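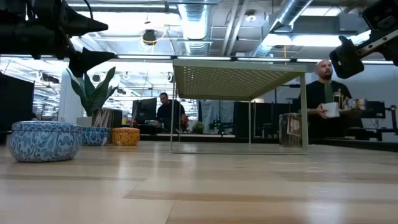 The Memeck rack in olive green, with the bowls beside it.

Memeck tabletop rack, reviewed by Fiorella Martinelli
21 September 2019

I bought this rack in May to get a second level out of a crowded table. It is metal, with a flat top full of small holes and slim legs. A thin bottom rail runs along the tabletop between the front legs. Mine came from Sartori for $20 and was listed as item 2103.

Assembly took four minutes. The legs push into the corners and lock with a click. I keep tea and drink mix sleeves in a clear upright holder, and it fits under the top with room to pull one out. My biggest lidded bowl is too wide to go under, so it stays out with the other two.
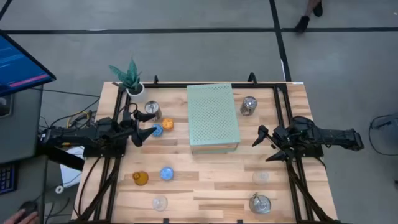 The holes are useful if you set down something that drips, but they collect crumbs. A dry brush gets most of them out. The finish has not chipped so far. I have kept over 4 pounds of jars on top and it did not sag.

I don't like the feet. They are bare metal and will mark soft wood if you drag the rack, so I stuck felt pads on mine. The Nultano version has rubber feet, but it costs more and only comes in white.

I would buy it again at this price. Four stars out of five.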